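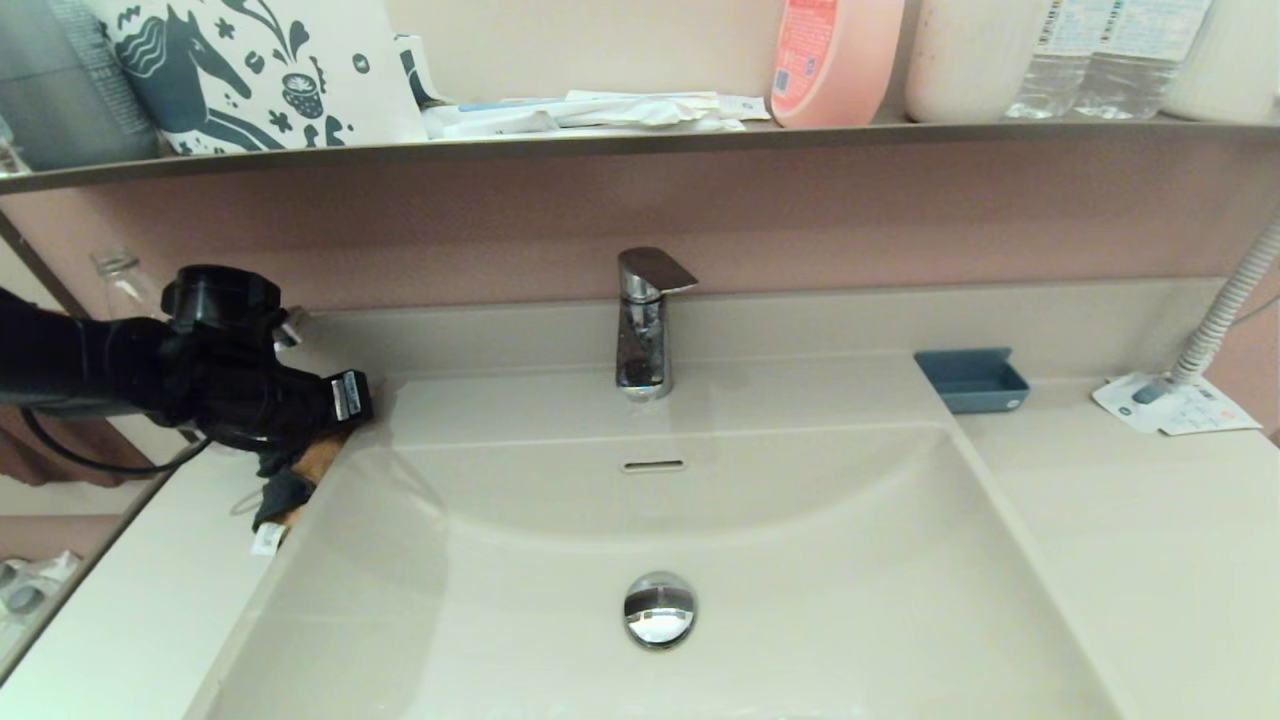
Honeylyn Talavera

4. Setup and upkeep of the arm at the sink

4.1 Mounting and reach

The arm used in this study works at an ordinary bathroom vanity in the Flisgate test apartment. We kept the room as it was and fitted the machine to it. The base is clamped to a steel stand on the left of the vanity, so the arm comes in over the left part of the counter and leaves the front of the basin open for a person to step in. Figure 1 shows the gripper at the left rim of the basin with a brown, wood-toned object held in its fingers.

The stand was first placed 150 mm closer to the wall. In that position the elbow came too near the long shelf above the backsplash, and the planner rejected many of the paths to the faucet. Moving the stand forward solved this, at the cost of a longer reach to the soap dish on the right. We left the household items on the shelf and treated the whole shelf as a keep-out zone, bounded by a flat plane below its front lip.

4.2 Cable routing

The cable leaves the arm in a loop that hangs toward the lower left, away from the basin. Early on we tied it tight along the forearm, and the connector worked loose twice when the wrist turned past its usual range. Dexter Belmonte rerouted it in November with more slack and a strain relief from the Drotitz kit. The loop has to be checked at the start of each session. If it is too short it pulls on the connector, and if it is too long it can catch on the edge of the counter.

4.3 Calibration

Camera calibration was the part of the setup that took the most care. The chrome faucet and the domed drain stopper both give strong highlights, and the depth readings on them are poor. We therefore did not use either one as a reference point. The Skudov calibration routine was run against a printed target laid on the counter, using 35 poses per run, and the target was removed before trials began. The position of the basin was then set by touching the closed fingers to the rim at four places. A run was accepted if the error at all four places was under 2 mm. When a run failed, the usual fault was a stand clamp that had shifted, and tightening the clamp and repeating the run was enough.

4.4 Care of the gripper

The gripper is not sealed. After each session the fingers were wiped with a dry cloth, then opened and closed through their full travel with no load. Any grinding or uneven motion was written in the log, and the gripper was taken off for cleaning before the next session. Soap film was the most common problem. It built up on the finger pads and lowered the grip force needed to cause a slip, which showed up in the data as a slow drift over several sessions. Replacing the pads brought the values back to their starting level.

The metal plate near the front tip of the gripper was checked by hand for play. We did not open the wrist joint ourselves. One wrist unit was sent to the Bhutto workshop for a new bearing and was recalibrated as in Section 4.3 when it came back.

4.5 Use over the study

The arm completed 3,528 grasp attempts with the setup described above. Attempts made before the stand was moved are left out of this total and are not used in Section 5.

Figure 1. The arm at the vanity, with the gripper at the left rim of the basin.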